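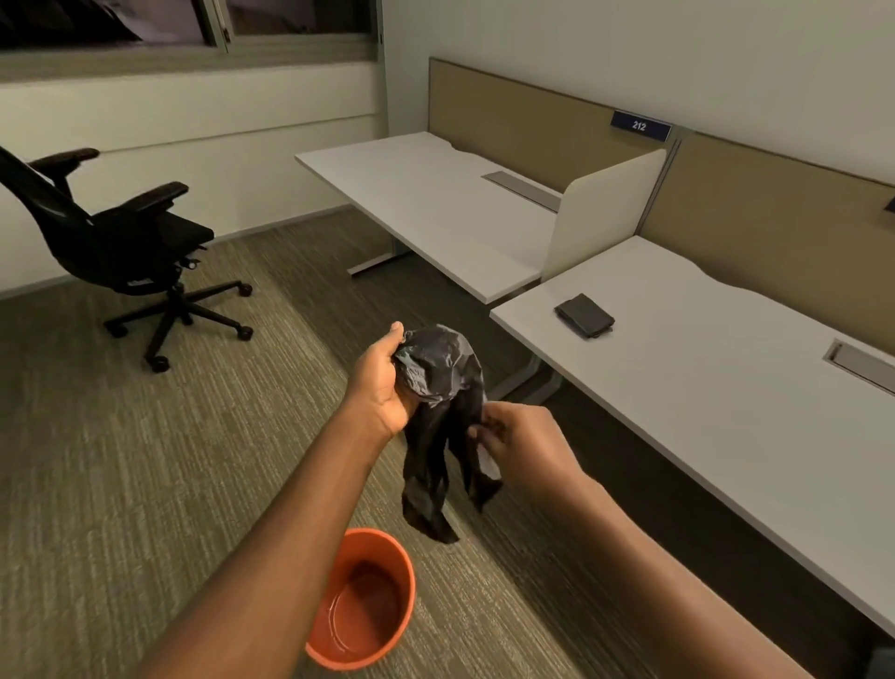
Visit to the Huvent service floor, Bakilana building

The visit took place on January 12, 2024, and covered one machine, the Dralus unit that changes wastebasket liners at the desks on the office floor. Erasto Rotich runs the installation for Huvent. Dénes Fülöp does the mechanical work and had the right arm open for most of the morning. My interest was in upkeep, so these notes say little about navigation or scheduling.

The task

Relining an office wastebasket is easy to specify and awkward to automate. The bin gives no trouble: a round, tapered orange tub with a thick rolled rim, standing on carpet, is a good target for a camera. The liner is harder. At that desk it was black, thin, glossy and badly wrinkled, with a long twisted section hanging toward the bin. By hand, the left takes the gathered upper part, thumb over the top and fingers underneath, while the right pinches a fold lower down and pulls the plastic apart. The Dralus unit is set up to follow that same division of labor. One arm holds and the other separates.

Setup

The two arms are mounted on a wheeled column with the camera head above. Arm height was set from the desks, so that the forearms can pass in front of a desktop edge without touching it. Office chairs are the usual obstruction. The unit does not move them. If a chair base stands inside the working circle, the stop is skipped and logged.

Low-pile striped carpet caused the first real change to the factory settings. The floor detector read the streaks as edges, and the base stopped short of the bins. Rotich raised the detection threshold in November and put a matte target plate in the charging bay for a daily check. The unit looks at the plate before each run and will not leave the bay if the reading has drifted.

Glare from the liner is handled separately. Pale highlights on the creases shift whenever the bag moves, so the software takes its fold position only when both arms are still. This costs time on every bag. Fülöp would like to shorten the pause. Rotich would not, at least until the new lamps are in.

Routine care

The fingertip pads are the main wear item. They are Greltow pads, a soft grade, and they pick up a film from the plastic that makes the pinch slip. The current procedure:

Wipe both pads with a dry cloth before each run.
Wash with mild soap every six runs and let them air dry.
Check the pinch force on the bench gauge after washing.
Replace pads as a pair, left and right, even if only one is worn.

The last pair came off at 2577 pinches. Both pads looked usable to me, but the right one had a polished strip along the inner edge and would no longer hold a single layer.

The repair

The fault that day was in the right wrist. The finger drive had developed play, and the pinch was closing slightly off center. Fülöp removed the cover, released the belt tensioner and found the idler screw backed out. He cleaned the thread, refitted the screw with a medium threadlocker, set the tension by gauge and marked the head with paint. Recalibration took two passes on the bench, the first of which failed on a connector that had not been fully seated.

There is no access hole for that screw – the whole cover has to come off to inspect it. Fülöp has asked for a slot in the next cover. Until then the wrist is on the monthly list, along with the cable loop at the elbow.

Open items

Pad grade for thicker liners has not been tested. Spare idlers are on order. Rotich will send the revised wash interval once the next set of pads has been worn out.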